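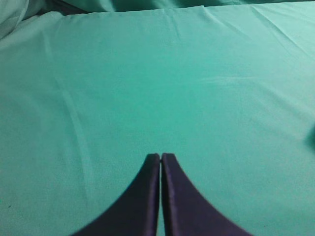 给手机升级系统这件事，我现在是当家务来做的，跟换季洗窗帘差不多，挑个空闲的晚上，泡壶茶，一项一项来。家里的手机、平板加起来真不少，以前都是弹窗一跳就随手点“立即更新”，结果有一回升到一半没电，折腾到半夜！从那以后我攒了一堆小办法，写在这里，大家挑用得上的拿走。先说地方：找张桌子，铺一块颜色素净的布，青绿色的那种平整布面就特别好，卡针、SIM卡、小螺丝掉在上面一眼就能瞧见，也不会一蹦蹦到沙发底下去。布要拉平，别留褶子，小东西最爱往褶子里钻。

升级之前：先腾地方

更新包本身也许不大，可是解压、安装的时候要用的空间比包大得多。我的习惯是至少留出6 GB，不够就先清。清理的顺序很有讲究，从最不心疼的开始：

聊天软件的缓存。群里转来转去的视频，一年下来能占掉好大一块。进聊天软件自己的存储管理里清，别在文件管理器里乱删，删错了聊天记录会打不开。

下载文件夹。安装包、看过的说明书、领完就没用的电子票，统统可以走人。

相册里的截图。我上次给家里那台 Lona 平板做清理，相册里一共有2,837张图，截图占了一大半，什么快递取件码、菜谱、天气预报，全是看一眼就够的东西。删完别忘了去“最近删除”里再清一遍，那里面的图通常还会占着空间，保留30天左右才自动消失，等不及的话就手动清空。

最后才轮到应用。半年没打开过的，先看看里面有没有要留的记录，导出来再卸载。

备份，备份，备份

我知道这话大家都听腻了，可我还是要喊！照片和通讯录分两份存，一份放云端，一份拷到电脑或者移动硬盘里。拷完随便点开几张照片看看，能打开才算数。验证器类的应用要格外当心，里面的动态码不一定跟着系统备份走，动手之前先把恢复码抄在纸上，夹进家里放证件的那个文件袋。

手机里的便签也容易漏掉。我家的购物清单、水表读数、各种滤芯的更换月份全记在便签里，有一次换机忘了同步，12月的净水器滤芯硬是拖了好久才换。现在我会把重要的便签导成文本，发到自己的邮箱。

电量和网络

充到100%再开始最踏实，实在等不及，也要插着充电器升。充电器用原装的，或者你平时一直在用、没出过毛病的那一个，别趁这个时候试新买的线。手机壳摘下来，散热会好很多，夏天尤其明显。手机平放在桌上，别塞枕头下面，也别搁在被子上。

网络一定走家里的无线网。下载更新包的时候，让家里人先别看高清视频，能快不少。如果进度条老是停住，我会把手机拿到路由器旁边，或者干脆等到晚上十一点以后再下，速度一下子就上来了，特别爽。 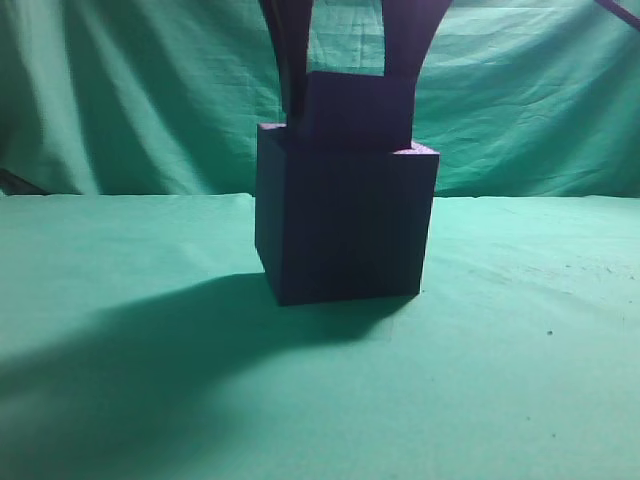

更新包下载到一半断了，需要从头再来吗？

先别急着删，多数手机支持接着下，连回无线网以后到系统更新页面点“继续”就行；如果点了没反应，重启一次手机再进去看；还是不动的话，把没下完的包清掉重新下载，这时候顺便检查一下剩余空间够不够。

装完以后头两天

刚升完级，手机发热、掉电快，先别慌。系统在后台重新整理应用和相册索引，东西越多整理得越久。我一般让它插着电过一夜，第二天再看。要是过了两三天还烫手，就去电池页面看看是哪个应用在使劲耗电，先更新它，更新完还不行就卸了重装。

权限也值得过一遍。有些新系统会多出一些开关，比如“仅在使用时允许定位”，老应用不一定会自动切过去。我就坐在沙发上一个个看：手电筒要通讯录干什么？关掉！计算器要麦克风？也关掉！这个过程特别解压，跟收拾抽屉一样，越收拾越来劲。

通知也可以趁机整理。把买菜、快递、银行这几类留着，其余的先静音，过一星期再看看有没有想念哪一个。我到现在只想念过天气。

老手机怎么办

有的旧机型能升界面，底层的安卓版本却不动，这种情况很常见，看到大版本号没变不用以为自己装错了。到“关于手机”里把安全补丁的日期看一眼，日期往前走了，这次升级就有它的用处。我家那台 Warkine 旧手机就是这样，界面焕然一新，安卓还是老版本，用来放厨房看菜谱、定时煮蛋，好用得很！

已经收不到安全补丁的手机，我就不再让它登录银行和支付类应用了。退出账号，恢复出厂设置，只连家里的访客网络，当收音机、当闹钟、当遥控器都挺好。长期插着电的话要常摸摸后背，发现后盖鼓起来就立刻停用，送到回收点去，千万别自己撬，也别往垃圾桶里扔。

几样顺手的小工具

一根卡针，用胶带贴在路由器底下，找的时候永远在那儿。

一块超细纤维布，擦屏幕专用，跟擦眼镜的分开。

一把软毛小刷子，清听筒和扬声器上的灰，顺着一个方向轻轻扫，别用牙签往里捅。

一个带格子的小盒子，我用的是 Skusia 的旧药盒，每格放一张卡，盖子上写好是谁的号码。

一张纸条，记下每台设备的型号、当前系统版本和上次备份的月份。我把它贴在柜门里面，升完一台就改一行，字越改越乱，不过看着特别有成就感。

家里长辈的手机

给长辈升级，最要紧的是桌面别变样。动手前先用另一台手机把每一页桌面拍下来，升完照着摆回去，字体大小也记一下。输入法尤其要检查，有时候升级后会跳回默认的拼音键盘，习惯手写的人一下子就不会打字了。铃声音量、闹钟、常用联系人的快捷方式，都当面试一遍再交回去。

我还会顺手把自动更新设成“仅下载，不自动安装”，这样他们早上起来不会看到一个陌生的界面，等我回家吃饭的时候再一起装。

最后补一条充电线的：插头那一截容易折断，用一小段旧圆珠笔里的弹簧绕上去，能多撑好一阵子。我那根 Lò 的线已经这么用了很久，弹簧都有点生锈了，下回打算换个不锈钢的试试。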